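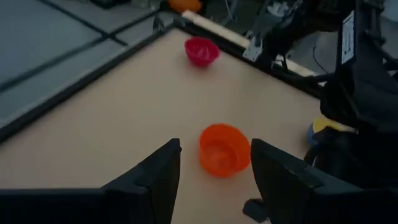
Our project looked at how people stack and put away small plastic bowls, and whether color helps them find the right one faster. We worked in the Prundale building on the second floor, in the room with the gray floor and the long beige tables. Most of the trials used a plain beige tabletop with a black edge, and the bowls were set out apart from each other, such as the orange one near the front and the pink-red one further back by the far edge. The walls of the orange bowl let some light through, and a few people said this made it harder to judge how deep it was.

Posted in: Student Work / Design and Everyday Objects

Method

We asked 20 students to do the task. Each person stood at the short side of the table and had to nest the bowls in order of size, then carry the stack to a shelf. Every person did this 5 times. Gemma Caruso kept the time and Behrouz Kermani reset the bowls between trials. Setareh Ahmadpour wrote down mistakes – a bowl dropped, or put in the wrong order.

Results

People were slower when the bowls were far apart. The color of the bowl made little difference once they had done the task twice. Three people reached for the nearest bowl first every time, even when it was the wrong size, and had to put it back down.

Problems

The shelf was too high for two of the students, so we lowered it after the first day and left their trials out. We also should have used more sizes. Niloufar Bagheri is repeating the test with lids in June – her plan is in the appendix.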